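Ticket: Stock portal counts small parts twice
Site: Tiswood stores
Opened by: Iveta Holub
Assigned to: Peter Jelínek
Opened: Mar 7, 2026
Status: Waiting on supplier

Summary
The portal believes we own 100 small motors. We own 50. I would love the portal to be right, but the shelf has been very firm with me.

What I did
Scanned the delivery note from Druven into Zasel, pressed Save, got the spinning wheel, waited. The wheel went away and so did my entry. Entered it again, at which point both turned up. Parts had gone out to the yellow trays by then, so deleting the lot and starting over wasn't popular.
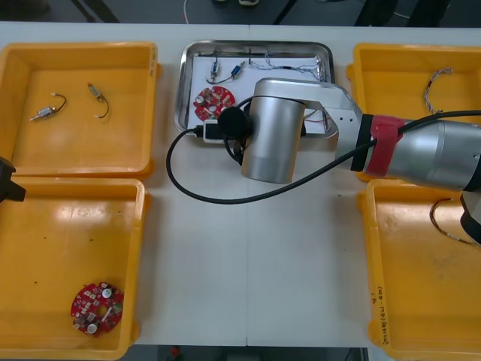

Gil-soo Noh has the same thing on the cable lines, and says it only happens when Save is pressed while the nightly export is still running. He now goes and makes tea first.

Peter Jelínek: Tea noted. Iveta, does the second entry carry the same delivery number as the first?

Iveta Holub: Same number, same supplier, same typo in the supplier's name. It's a faithful copy.

Steps tried
1. Cleared the browser cache. No change, except that I had to log in to everything else I use.
2. Turned off auto-save. It turned itself back on after lunch.
3. Corrected the count by hand, motors and round red boards both. Held until the next export, then went back to the old figure.
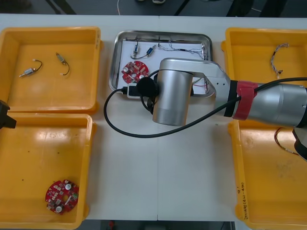
4. Peter raised the export time limit from 70 seconds to 2000. No duplicates in the next two runs, though Save is now slow enough to need a chair.

Peter Jelínek: Leaving the limit there as a stopgap - please don't correct any more counts by hand, the export treats them as new stock. Passed to Hubáček for a proper fix.

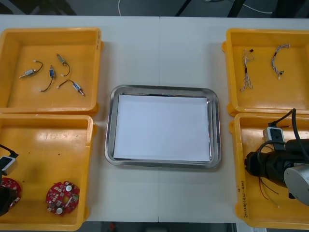 Small parts in yellow bins, Tiswood.

Iveta Holub: Any word from Hubáček?

Peter Jelínek: They've asked us to clear the browser cache.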